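Griden localization fault

The Griden localization fault was a navigation failure in the Gallus household robot, made by Brelard. It was identified in simulation on 4th October, during trials of the Griden software release.

Cause

When a plain surface filled much of the camera view, the software found too few features to fix its position. Repeating patterns made the error worse — one tile was matched to another. Of 756 simulated runs, 109 ended with a position error above the safety limit.

Test environment

The fault was reproduced in Kurup, a set of simulated rooms that includes a checkerboard-tiled wall below a wood-framed window. 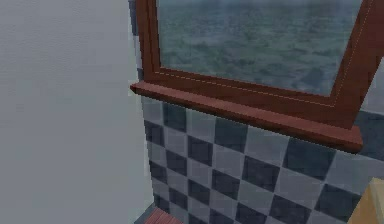
Correction

A February update stops the robot when position confidence is low.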